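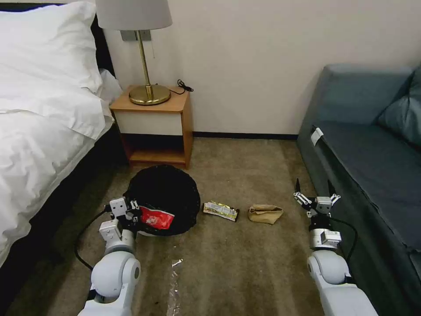
Where Does Your Trash Go?

by Sewwandi Fakir

You drop a banana peel in the bin. Clunk goes the lid, or no clunk if there's no lid. Then you forget about it. Fine, everybody does! But the peel still has a long trip to make, and so does the candy wrapper, and the broken pencil, and the sock with the hole in it.

Let's follow them. Quickly, because the truck comes early in Ostimstead.

Stop one: the small bin

Every room has its own kind. Kitchens have a tall one, usually smelly. Bathrooms get a little one with cotton swabs in it. Bedrooms and hotel rooms mostly have a small one near the wall or the desk. Small bins fill up fast, so somebody has to carry them to a big bin outside. Maybe that somebody is you. (Sorry.)

A lot of bins have a bag inside. The bag keeps drips off the bottom. Coffee grounds, apple cores, half a yogurt. You do not want to scrub that out.

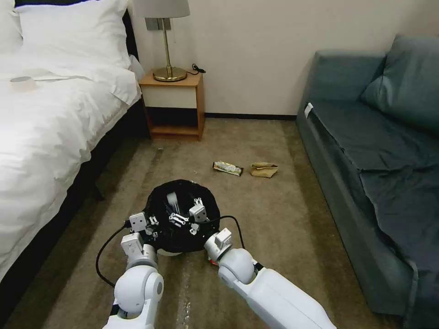 A round black trash bin on a brown carpet.

Stop two: the truck

Garbage trucks are strong. Inside the back there's a big metal plate that pushes and squashes. It's called a compactor. Squashed trash takes up less room, so one truck can visit a lot of homes before it has to go and empty itself.

Cor Dijkstra drives one for Van Beek, the company that picks up in our town. His route has 800 homes on it. He starts at 5 in the morning, when it's dark and the raccoons are still out. We asked him what the worst thing in a bin is. "Paint," he said. "A can of paint, with the lid half on. The plate comes down and it goes everywhere." Blue, that time. The truck still has blue on it.

So, no paint in the bin. No batteries either! A squashed battery can spark and start a fire inside the truck. Batteries have their own drop-off box, lots of stores have one by the door.

Stop three: the transfer station

Funny name. Nothing to do with trains. It's a huge shed where small trucks tip out what they collected, and a loader (like a bulldozer with a big scoop) pushes it all into bigger trucks. Or trailers. One big trip uses less fuel than lots of little ones.

It is loud in there. It smells like old milk and wet cardboard. Siebe Bakker runs the loader at the one in Narnent and says you stop noticing the smell after a week, but his dog notices.

Gulls love it. They wait on the roof.

Stop four: well, it depends

Now the trash splits up. What happens next depends on where you live and on which bin you used. Three main ways to go.

The landfill. A landfill is a giant hole, or sometimes a giant hill, built to hold trash. You can't just dig a hole and dump stuff. Rain would run through the trash and carry bad stuff down into the ground, where it could get into the water. So the bottom gets lined with clay and thick plastic first. Pipes collect the yucky liquid. That liquid has a name, leachate. Say it LEE-chate. At the end of each day the trash is covered over, often with dirt, to keep out the birds and rats and hold the smell down.

Things rot in a landfill, but slowly, since there's hardly any air down there. Rotting food makes a gas called methane. Methane burns, so some landfills catch it in pipes and use it to make electricity. A light bulb run on old sandwiches!

The burner. Some towns send trash to be burned in a special plant. The fire can get up to 1,000 degrees Celsius, much hotter than your oven. The heat boils water, the water turns to steam, the steam spins a turbine, and the turbine makes electricty. Filters clean the smoke before it goes up the chimney. What's left is ash, and the ash has to go somewhere too. Usually a landfill.

The sorting plant. If you used the recycling bin, your stuff comes here. It rides on moving belts. A big magnet grabs the steel cans. Aluminum cans don't stick to magnets, so a different machine makes them hop off the belt. Really, they hop. Air jets puff plastic bottles to one side. And people stand along the belt pulling out things that should not be there, such as garden hoses and bowling balls.

How about the banana peel?

Best place for a peel is a compost heap. Worms, beetles, mold, and tiny living things called bacteria chew it up. After some months you've got dark crumbly compost that plants like a lot. No truck needed if the heap is in your yard.

What not to compost at home: meat, cheese, cat litter. Rats will come. Ask Fung-ping Shek, who put a whole lasagna in hers one November.

Try it yourself

You need 2 clear jars, some damp soil, a piece of apple peel and a piece of plastic wrapper the same size.

Put soil in both jars. Bury the apple peel in one, right up against the glass so you can see it. Bury the plastic in the other the same way. Rest the lids on loosely. Keep the soil damp, not soggy. Look again after 20 days.

Write down or draw what you see. Then put the jars back and wait some more. Is the peel changing? Is the plastic? Wash your hands after you you touch the soil, and don't open the jars and sniff, mold isn't good to breathe in.

Words to know

Compactor: the part of the truck that squashes trash.
Leachate: dirty liquid that drains out of trash.
Methane: a gas made when food rots without much air.
Turbine: a wheel with blades, it spins to make power.
Compost: rotted food and leaves, good for gardens.

Next time: Lertchai Phetsri tells us where the water goes when you pull the plug.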